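Section 2: Getting your Mastero hooked up after a move

If you're reading this part, you've probably just carried your Mastero label printer into a new apartment or a new office and you want it printing again before dinner. I moved mine from a house to the fourth floor of a building in Dramville last November, so I've done all of this with sore arms and no idea which box the scissors were in. I wrote it up for the Grastent owners' pages because the leaflet that comes with the printer stops at "plug in and enjoy."

Before you start

You'll want the printer, its own power cord (please don't grab the one from your monitor, even though it fits), the gray data cable and one fresh roll of labels. Leave the half-used roll out for now. Mine had gotten squashed in the move and it jammed on the very first label!

Caution: If the printer has been in a cold car or a cold hallway, let it sit indoors with the lid open for 2 hours before you plug it in. Damp on the print head is a pain to deal with, and I learned that on my first Mastero.

Packing it for the trip

1. Take out the label roll and close the lid until it clicks.
2. Slide the little orange travel lock to the left. It's under the front lip and it's stiff, so use your thumb and push harder than feels polite.
3. Wrap the printer in a towel and put it in the box right side up.
4. Keep the cords in a separate bag. If they ride on top of the lid, they leave scratches, and the lid scratches if you so much as look at it.

If you're going into a building with an elevator, ask the front desk which one they want you to use for moving and whether you need to book it. My building wanted a form. The form wanted a box count, and I had no idea, so I wrote "lots" and got it sent back.

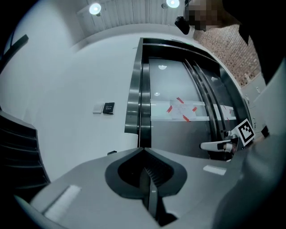
Elevator entrance with steel door frame.

Stairs are fine too, just carry the box flat against your chest and don't swing it by the handles. The handles on the Saragih carton (that's the brown one the older printers came in) tear pretty easily, and the tape along the bottom isn't much better. I run two extra strips across mine.

Setting up

1. Pick a flat spot near an outlet. Leave a hand's width behind the printer so the labels can feed without rubbing on the wall.
2. Slide the orange travel lock back to the right. Do this before you turn on the power. If you forget, you'll hear a grinding noise and see error 10 on the display. Turn it off, move the lock, turn it back on.
3. Plug in the power cord, then press and hold the round button until the light goes green.
4. Drop in the fresh roll with the labels coming off the top, toward you.
5. Close the lid and tap Feed once. One blank label should come out. If you get a long strip of them, open the lid and nudge the paper guides in until they just touch the roll.
6. Connect the gray cable and wait for your computer to notice.

Note: If you print over your home network instead, the printer will still be looking for your old one. Go to Menu, then Network, then Forget, and start over from there. When it asks for a service code, type 1738. It's the same code for every Mastero, and no, I don't know why they bother asking.

Checking the counter

Hold Feed and Menu together and the printer spits out a status label with the total it has printed so far. Mine said 2870 when I set it back up. Write yours down somewhere, because a full reset wipes it and you'll want it for figuring out when to clean the roller.

Note: The status label also shows the date. If it's wrong, the clock battery has probably come loose on the way over. Pop the small cover underneath, press the battery down flat, and set the date again under Menu, then Clock.

Head cleaning and roller care are in Section 3.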